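Forum Energie & Haustechnik » Wasserstoff, Brennstoffzelle, Speicher
Thema: Saisonspeicher mit Wasserstoff im Einfamilienhaus – wer hat Erfahrung?

ElfriedeS
Verfasst am 30. Januar

Guten Abend in die Runde,

ich lese hier schon lange still mit und traue mich jetzt endlich, selber zu fragen. Wir haben ein Haus am Hang, viel Dach nach Süden, und im Sommer verschenken wir den Strom mehr oder weniger ans Netz. Mein Mann hat sich nun in die Idee verliebt, den Überschuss mit einem kleinen Elektrolyseur in Wasserstoff umzuwandeln und im Winter über eine Brennstoffzelle wieder zu verstromen. Angeboten wurde uns eine Anlage namens Kultari, das Ganze mit Flaschenbündel draußen neben der Garage und der Zusage, dass im Winter 600 Kilowattstunden Strom wieder herauskommen.

Das klingt erst einmal wunderbar, aber der Preis ist so, dass ich zweimal schlucken musste. Der Vertreter war sehr nett, hat zwei Stunden bei uns am Tisch gesessen und auf alles eine Antwort gehabt, und vielleicht macht mich genau das misstrauisch. Hat jemand von euch so etwas in Betrieb? Und wie ist das mit der Genehmigung?

Liebe Grüße
Elfriede Schwaiger

Lajos Illés

Hallo Elfriede, willkommen, schön, dass du schreibst!

Ich will deinem Mann die Freude nicht verderben, ich bin selber so einer, der sich in Technik verliebt. Aber rechnet bitte einmal ganz in Ruhe. Vom Strom, den ihr im Sommer hineinsteckt, kommt im Winter als Strom vielleicht ein Drittel wieder heraus, der Rest wird Wärme, und die fällt zur Hälfte dann an, wenn ihr sie nicht braucht. Für 600 kWh würde ich mir eine solche Anlage nicht hinstellen. Für das Geld bekommst du eine ordentliche Dämmung der obersten Geschossdecke und einen gewöhnlichen Akku, und es bleibt noch etwas für den Urlaub übrig.

Wie groß ist denn der Akku, den ihr jetzt habt? Und heizt ihr mit Wärmepumpe?

Thorlacius_E

Da muss ich Lajos ein wenig widersprechen, auch wenn er im Grundsatz natürlich recht hat. Das mit dem Drittel stimmt nur, wenn man die Abwärme verloren gibt. Bei uns läuft seit Mai eine Anlage von Standetti, und die Abwärme vom Elektrolyseur geht komplett in den Warmwasserspeicher. Geduscht wird ja auch im Juli! Mit Wärme zusammengerechnet komme ich über den Sommer auf 91 Prozent, gemessen am Zähler und am Wärmemengenzähler, also keine Prospektzahl.

Wirtschaftlich ist das trotzdem nicht, das gebe ich gern zu. Ich habe es gemacht, weil ich es machen wollte, so wie andere sich ein Boot kaufen. Meine Frau hat den Vergleich mit dem Boot übrigens nicht gelten lassen – auf einem Boot könne man wenigstens sitzen.
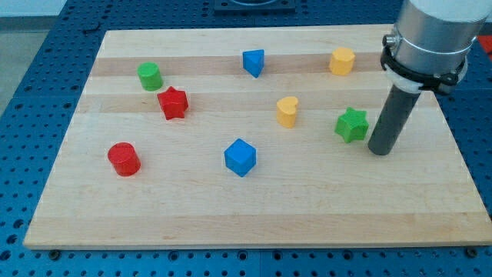 Brynhildur: Die 91 Prozent glaube ich dir für den Elektrolyseur allein, Esben, aber das ist doch nur die eine Hälfte vom Weg. Die Brennstoffzelle kommt im Winter noch dazu, und die steht bei dir ja gerade erst vor ihrer ersten richtigen Saison. Mich würde viel mehr interessieren, was du an einem trüben Tag an Strom herausbekommst und wie viel die Anlage im Stillstand selber verbraucht. Bei unserer waren es die Begleitheizung und die Steuerung, die mir die Bilanz verhagelt haben, und davon stand im Angebot kein Wort.

Thorlacius_E

Berechtigter Einwand, Brynhildur. Die Zahlen für den Winter reiche ich nach, sobald der Winter vorbei ist. Beim Stillstand habe ich bisher um die 23 Watt, das fand ich erträglich. Die Begleitheizung ist da allerdings nicht drin, die hängt an einem anderen Zähler, da hast du mich erwischt.

Lajos Illés

Siehst du, Esben, und schon wird es wieder weniger :-)

Nichts für ungut. Ich finde es ja großartig, dass jemand so etwas baut und misst und dann auch noch die Zahlen herzeigt. Nur sollte Elfriede nicht mit der Erwartung hineingehen, dass sich das rechnet.

Preben Ásgeirsdóttir

Zur Genehmigung hat noch keiner etwas geschrieben, darum hänge ich mich einmal kurz dran (na ja, kurz, ihr kennt mich). Elfriede, ruf bitte bei eurer Gemeinde an, bevor ihr irgendetwas unterschreibt, und gleich danach bei der Gebäudeversicherung. Wir wollten damals das Modell Skokance, das Fundament war schon ausgehoben, und dann kam die Frage nach den Abständen zum Nachbargrundstück und zu den Kellerfenstern. Am Ende musste das Flaschenbündel auf die andere Seite vom Haus, mit neuer Leitung und neuem Fundament, und das hat mehr Nerven gekostet als alles andere zusammen.

Lasst euch außerdem schriftlich geben, wer die Wartung macht und von wo der Techniker anreist. Bei uns kommt er von weit her, und die Anfahrt zahlen wir.

ElfriedeS

Ihr Lieben, vielen herzlichen Dank, so viele Antworten hatte ich gar nicht erwartet!

Lajos, ja, wir heizen mit Wärmepumpe, und der Akku ist ein kleiner von Ambrose, der im Sommer schon am Vormittag voll ist. Eure Beiträge habe ich meinem Mann beim Abendessen vorgelesen. Beim Boot hat er gelacht, bei der Begleitheizung ist er still geworden. Er will den Vertreter jetzt fragen, ob die 600 Kilowattstunden vor oder nach Abzug des Eigenverbrauchs gemeint sind. Und die Gemeinde rufe ich selber an, das mache ich gleich morgen früh.

Esben, darf man sich so eine Anlage bei dir vielleicht einmal anschauen? Kuchen bringe ich mit.

Thorlacius_E

Sehr gern, ich schicke dir eine private Nachricht. Bringt ruhig auch die Angebotsunterlagen mit, dann gehen wir sie zusammen durch. Und Lajos ist selbstverständlich auch eingeladen, wenn er verspricht, erst nach dem Kuchen zu rechnen.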